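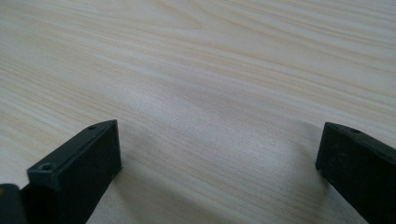 Fingers open over the bench, ready for the next go.

Teaching by hand: the questions I get asked most

I run the demonstration bench at Prenalside, and these are the things people want to know before they come and try it. If yours isn't covered, drop me a line through the contact page.

What would I be doing?

Small table jobs, mostly. You hold a gripper in your hand, squeeze it to close the fingers, and do the job with it as if it were your own (slightly clumsy) hand. Putting a cup on a saucer, say, or sorting pegs into a tray. We record how the gripper moved and what its camera saw, and the robot learns from lots of those recordings. The arm in the next room has the same sort of fingers, so what you can manage with yours it has a fair chance of managing too.

Do I need to know anything about robots?

No! I came to this from picture framing and I still can't write a line of code. If you can lay a table you'll be fine.

How many goes does it take to teach one task?

It depends how fussy the task is. Our peg tray took 229 demonstrations before I was happy with it, and folding a tea towel is well past that and still a bit hopeless. A session with you is usually 40 goes with a break in the middle, and a single go is often over before you've thought about it.

What happens if I drop something?

Pick it up again with the gripper and carry on, as long as it's still on the table. I like those ones – the robot will drop things as well and it needs to have seen what to do next. If it rolls onto the floor, stop the recording, put everything back and start a fresh go. Please don't reach in with your free hand.

Why do I have to start with the fingers open?

Every go begins with the fingers wide apart and the camera looking down at the table. It gives all the recordings the same starting point, and I can spot quickly if somebody pressed record halfway through a grab. Hold it there for a count of 2, then off you go.

How fast should I move?

Slower than you'd like. Most people begin at normal kitchen speed and the video ends up a smear. Think of carrying a very full mug of tea across a pale carpet.

Is it the same as driving the arm by remote control?

No, we do that too, over at the Staltlow site. There you sit with a pair of handles and the real arm copies you as you move them. It's great fun but it's slower, and you can't feel the weight of what you've picked up. I'd start with the hand-held one and book Staltlow once you've got the knack.

My wrist aches. Am I doing it wrong?

Probably gripping too hard. Let your elbow rest on the bench between goes and swap hands if you want to. I've done more than 31 in a row without stopping and I don't recommend it.

Can I see the robot do my task afterwards?

Yes, though it won't be the same day. Training on a new batch takes a while, and we only try the results out on the arm once a month. The next one is in October, starting at 2 in the afternoon, and anybody who's done a session is welcome to come and watch.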